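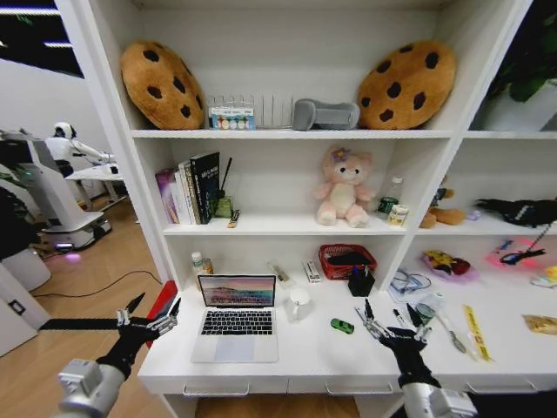 Robot hands at a desk with shelves, Morker floor, second workstation behind.

Call for participants: workplace panel on desk-tidying robots

Sustotex brought two-armed robots into its Morker office to put away pens, mugs, cables and whatever else people leave lying around. The supplier, Dirko, says this frees staff for "higher-value tasks." We would like to hear from the staff before we repeat that sentence.

The Kashyap panel is looking for 20 people who work in offices, stockrooms or reception areas where a robot now does part of what a person used to do. You do not have to like the robots. You do not have to dislike them either. We have read plenty of brochures and a fair number of angry posts, and neither told us much about who picks up the spoon when the machine leaves it, or whether that minute shows up on anyone's timesheet.

What we want to know about:
Which parts of your job went away, and which ones you were promised would go away.
New chores, such as laying things out so the robot can reach them, or watching it work.
Whether you were asked first.
What happens to personal things on your desk. A teddy bear or a toy car is clutter to one person and not to another, and somebody has to decide.
Changes to hours, pay, job title or break times.

What taking part involves:
2 interviews by phone or in person, outside your working hours, and a short work diary in October. The diary can be notes on your phone. We don't need spelling or full sentences.

Who can apply:
Adults who have worked next to a robot for at least 2 months. Cleaners, temps and contract staff are very welcome, as they tend to get left out of these studies. Managers may apply, but we will keep their places to a minority. People employed by Dirko or any other robot supplier can't take part.

Money and privacy:
Dirko and Sustotex are not paying for this panel and won't see the interviews. Your employer will not be told that you applied. We pay for your time at the same rate whatever you tell us, and you can drop out without giving a reason and keep what you have earned so far.

How to apply:
Send a few lines about your job and the robot to the Kashyap panel, reference 1435. Leave out your employer's name for now if you prefer. Applications close on Monday at noon.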